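Play food, and what I kept of it
Posted March 5, 2019

I have been sorting out the play food. It sounds like an afternoon's work and it took most of February. We had almost 200 pieces between the crate under the window, the two carrier bags in the cupboard and whatever had gone down the back of the bench, and a good part of it was no use to anyone.

I'll start with the plate and the sushi, as they were what got me going on the whole business.

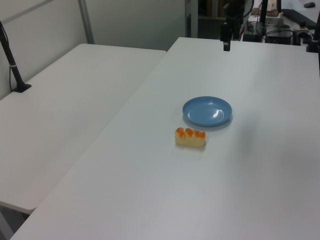
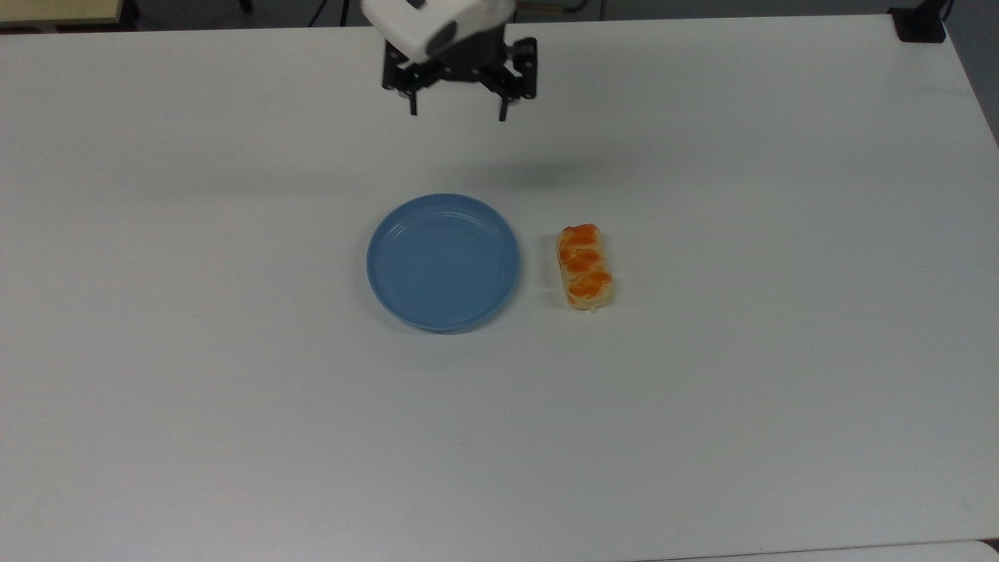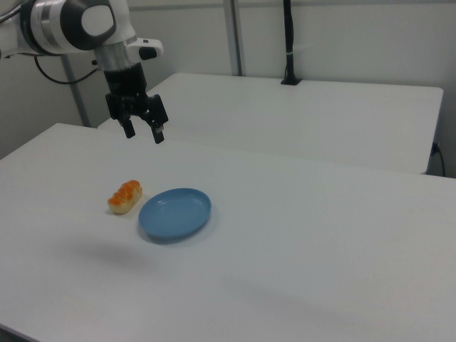 I have wanted for a long time to have less of everything and to know where it is. A plate and one thing to put on it is a complete game for a small child. I watched my niece play with a plate and a pretend egg for the whole of a train journey once, and she never asked for anything else. Give the same child a crate of a hundred bits and she tips the crate out, stirs it with both hands and goes off to find the cat.

So I set myself a rule before I began. Every piece had to be something a child could name, or could make a decent guess at, and it had to sit on a plate without rolling off. I allowed myself to break the second part of the rule for oranges.

The first job was tipping everything out on a sheet and making piles. I did fruit, vegetables, bread and cakes, meat and fish, tins and packets, and a pile for things I couldn't identify. The last pile was the biggest by some way. There was a brown disc that might have been a burger or a biscuit or the lid of something. There was half a pear, the kind that sticks to its other half, and the other half wasn't anywhere. There were a lot of halves. Anything that is sold to be cut in two with a toy knife ends up as two separate problems within a month, and I would not buy those again.

The packets were in the worst state. Miniature cardboard boxes look lovely when they are new and folded up, and then somebody sits on one. I kept three that still stood up and put the others in the recycling.

Washing came next. Hard plastic pieces went in the sink in warm water with washing-up liquid, ten minutes or so, then a go over with an old toothbrush in the creases. Lettuce leaves are a nuisance. So are bunches of grapes. Anything hollow with a hole in the bottom I squeezed out and stood on a towel overnight, and if the water that came out of it was grey I threw the thing away. I know some people put them through the dishwasher in a net bag. I tried it with a tomato and the paint came off the stalk, so I went back to the sink.

The felt food I did by hand and dried flat on a rack. It came up better than I thought it would, apart from a slice of ham which has gone a funny shape. The wooden pieces only had a wipe with a damp cloth, and then another cloth to dry them straight away. Two of those needed a rub with fine sandpaper where they had been chewed.

Anything soft and squashy needs looking at more carefully than the hard stuff. You have to bend each piece and look for splits. Once the surface has gone, a child will pick at it, and then there are crumbs, and crumbs go in mouths. I threw out a whole loaf in slices for that reason and I was sorry about it because it was the nicest thing in the crate.

Simone Barbosa, who has run a playgroup for longer than I have had children, told me to sort by meal and leave the food groups alone. I had it all in groups by then and didn't want to hear it, but I tried her way with a few trays and it is better. A child doesn't go looking for a vegetable. She goes looking for dinner. So now there is a breakfast tray, a picnic tray, a tea tray with the cakes, and a tray I have been calling restaurant, where the fish and the rice and the noodles have gone. The sushi lives in there.

I asked around about what sort of plates people liked. Anwara Bandara uses real saucers from the charity shop and says hardly any get broken. I'm not so brave. Plates with a bit of a rim are what I look for, because very flat ones let everything slide off when they are carried across a room, and carrying things across a room is most of the game. I also prefer them plain. A plate with a cartoon printed on it already has something on it, and the food doesn't show up.

Pale blue is a good colour for the job, by the way. Very little food is blue, so whatever you put on it stands out. I had a set of red plates before, from a Kokine box that came with a teapot, and strawberries and tomatoes simply vanished on them. The teapot was fine and I still have it.

Storage took me longer to settle than I want to admit. I began with a drawer unit, the Zosamix one with the shallow drawers, and it looked very tidy. But the drawers were opaque and the little ones pulled every one of them out to see what was in it, all the way out, on to the floor. I then moved to open trays on a low shelf, six of them, one meal to a tray with two left over. One of the spare ones holds pans and spoons. The other is empty at the moment and I'm trying to leave it like that.

I put a picture label on the front of each tray. My first lot were drawn in felt pen and weren't good. Junhao Lei did me a second lot on card, with a boiled egg for breakfast and so on, and I covered them in sticky-backed plastic. They have lasted. The egg has been licked but it wiped off.

The spare pieces that passed the wash but didn't get on to a tray have gone in a lidded box on top of the wardrobe. My plan is to swap a tray over every few weeks, so that the picnic goes up and something else comes down. I did this once already, by accident, when I lost the picnic tray behind a door, and when it turned up again it was treated like a birthday present.

As for what I still want: more bread, to replace the slices. A decent fried egg, as ours is a hard one and it clacks. Some kind of soup. I've seen a soup done with a circle of orange felt in a bowl and I think I can manage that myself. Tetteh Agbeko suggested dried beans in a jar with the lid glued down, so it can be shaken and looked at but not poured, and I've put that on the list too.

I was also asked whether it's worth buying one of the big boxed sets. I'd say no, on the whole. The Furtado set we were given had some good things in it and a lot of padding, and by padding I mean nine identical carrots. If you buy single pieces, or pick through the tub at a jumble sale, you only bring home what you would choose. Check them over before you pay. Give each one a squeeze and a sniff, and if it smells strongly of anything, put it back.

The things I got rid of went three ways. Broken or split pieces went in the bin. Clean odds and ends that were still sound went to Nuria Gudeta for her printing table, where she dips them in paint and the children press them on paper. The corn cob does a very good print, and so does the underside of a mushroom. Whatever was left, which was mostly duplicates and all the carrots but two, I bagged up and put out for the toy swap at the library.

Someone at the swap took the carrots before I had got my coat off. I hope they have a rabbit, or a pretend one.

The next thing to do is the dressing-up box, and I haven't started. I lifted the lid yesterday and there was a single wellington on top, not one I recognised, with a Padance sticker on the heel. If it's yours, let me know which size you're missing and I'll keep it by the door.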